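Girnska Bench Cell: Set-Up Guide
Section 4. Getting the two arms ready for plate work
Last revised October 2020

I wrote this section after setting up the cell at our Gondano workshop, so it follows the order I work in. The short manual that comes in the crate covers the arms one at a time and stops there. If you're running just one arm, skip steps 4 and 7.

Before you start

Both arms should be bolted to their mounts (Section 2) and the table frame should be level (Section 3). Have the 2 mm hex key handy, plus a soft cloth and the plate set. Any plates with a plain rim will do, but mix the colors! It makes it so much easier to say which one went wrong when you're looking back through a log.

CAUTION: Keep your hands off the tabletop whenever the arms are powered. The stop button cuts the motors, and an arm that was holding itself up will drop. Support it with one hand under the elbow if you have to release it.

4.1 Cables and clamps

1. Tug on the left arm's base plate. If you feel any give at the table edge, tighten the clamps a quarter turn each and tug again. Don't go wild here, you can crush the edge of the butcher block (ask me how I know).

2. Follow the yellow cable from the left arm's base all the way along the floor. It needs a big lazy loop, with no chair leg sitting on it.

3. Swing the left arm by hand, power off, through its whole reach. The cable shouldn't pull tight anywhere.

4. Do the same with the right arm. Its stand has legs that reach the floor, so check that they all sit flat and that none of them is standing on a cable.

4.2 Power and homing

5. Switch on the left arm first, then the right. Wait for the green light on the right gripper housing before you send it anything. Mine takes 22 seconds, and I've had it take longer on cold mornings.

6. Open the Cilura panel on the desk computer and press Home for each arm in turn. Never home both together. They will happily try to use the same bit of air.

7. Set the overlap limit. I use 54 percent of full speed for any move that crosses the middle of the table, and 62 percent for everything else. You can push it later, once you trust your positions.

NOTE: If the panel says "no reply," close it, count to ten and open it again. This fixes it for me nearly every time, and I've given up wondering why.

4.3 First plate run

8. Lay the plates out in loose rows with some wood showing between them where you can. A gripper tip needs somewhere to go down beside the rim. Put one on the back shelf too if your job uses the shelf, so you test that height from day one.

9. Start the Bošković pick routine at slow speed and watch the tips, not the elbows. You want the gripper coming in at the rim. If it lands toward the center of the plate, stop and redo the height setting in Section 5.

10. Let one arm lift while the other holds its place. I like the right arm doing the work and the left one parked low over its own side, close to a plate but not bothering it. Plates do tip when they're picked by the rim, so leave more clearance than you think you need. 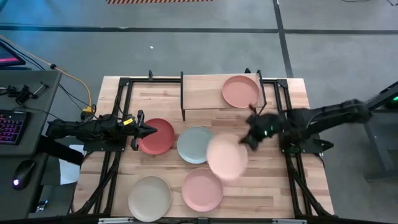 11. Run the same pick again with a different plate, then swap arms. If both arms get through it cleanly, save the positions under a name you'll recognize next month. I have a file called "new2final" from August and I still don't dare delete it.

4.4 If something's off

Gripper closes on air: the plate has moved or the height is wrong. Check the plate first.

Plate slips out: wipe the gripper tips with the dry cloth. No cleaner, it leaves a film.

Arm shakes at full stretch: go back to step 1 for the left arm or step 4 for the right. It's the mount far more often than the motor.

Arm stops halfway with no message: look at the cable where it enters the base and push the plug in until it clicks.

When you're done, park both arms, switch off the right one and then the left, and stack the plates off the table. Section 5 covers height settings and gripper force.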